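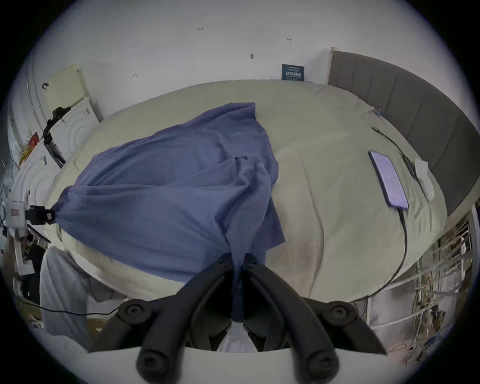 Last changed: 2018-12-07

Handheld grippers are sold on the wrong numbers

The Ernex pair is marketed as a way to record manipulation data without owning an arm. You hold the tool, you do the chore, and the recording is used later to train a policy. The product page leads with frame rate and jaw opening. I have used the pair for 11 weeks, mostly on bedding and towels, and neither number has told me much about whether a session would be worth keeping.

Cloth is where the difference shows. A rigid cup forgives a sloppy grasp, because the cup stays the same shape whatever the fingers do. Cloth does not. Take a blue cloth held at two points over a duvet, one corner gathered in the left clamp and a twisted tail pinched between the fingers of the black gripper. The band between them sags. Its shape depends on the distance between the two tools, on how much material is in each grasp, and on friction against the duvet underneath. A recording that gets any of these wrong teaches the wrong thing.

So the first specification I would ask for is relative pose error between the two tools. Ernex gives absolute error for each tool separately, measured on a bench. These do not simply add up to the error a buyer cares about. When both tools drift the same way the relative error stays small, and when they drift apart it grows quickly. In my own tests, using a rigid bar as reference, the separation was good to 6 mm over short takes and worse over long ones. That is adequate for spreading a towel. It is poor for matching hems.

The second is finger force. Ernex does not report it at all. The jaw encoder gives opening, and the documentation suggests that opening can stand in for force. With cloth it cannot. A single layer and a twisted bundle stop the fingers at different openings under the same squeeze, and a loose hold on the bundle can read the same as a firm hold on something thinner. Camelier fits a strain gauge in one finger of its tool. The gauge is noisy and needs zeroing before each take, but a noisy signal can be filtered and a missing one cannot.

The third is field of view, and here I think Ernex chose correctly. The wide lens bends straight edges into curves, and buyers who see raw footage for the first time tend to object. Headboards bow, mattresses swell, walls lean. The objection is cosmetic. With a narrow lens the second tool leaves the picture as soon as the hands separate, and the far side of the cloth goes with it. Moschos ships a narrower lens with cleaner geometry, and in its sample recordings the left hand is out of view for much of every fold. I would take the distortion and calibrate it out - that is a solved problem.

The fourth is tolerance of ordinary rooms. Much vendor footage is recorded on a bare table under even light. Homes have phones charging on the bed, cables over the duvet, shelves full of wire. This material belongs in training data. It is also hard on tracking, and cables in particular move between takes. A vendor should publish loss-of-tracking counts from a cluttered bedroom next to those from the bench. I logged 860 takes and discarded far more from furnished rooms than from the bench, mostly for tracking.

Price needs a separate remark. Ernex sells the pair and licenses the processing software by seat, with 2 seats included. The software is where the value sits, and the license terms change in March. Anyone ordering now should get the current terms in writing. Gekero sells no hardware and will process recordings from other makers' tools, but its queue is slow and it returns no per-take quality score, so bad takes have to be found by eye.

My position is that the Ernex pair is worth buying for coarse cloth work: spreading, pulling flat, bringing corners roughly together. For folding to a line I would wait for a version with force sensing, or pay for Camelier and accept the zeroing routine. Buyers should request one raw two-handed cloth recording from any vendor before ordering, with the pose logs attached and no takes removed. Ernex sent me one after two requests. Moschos sent an edited video.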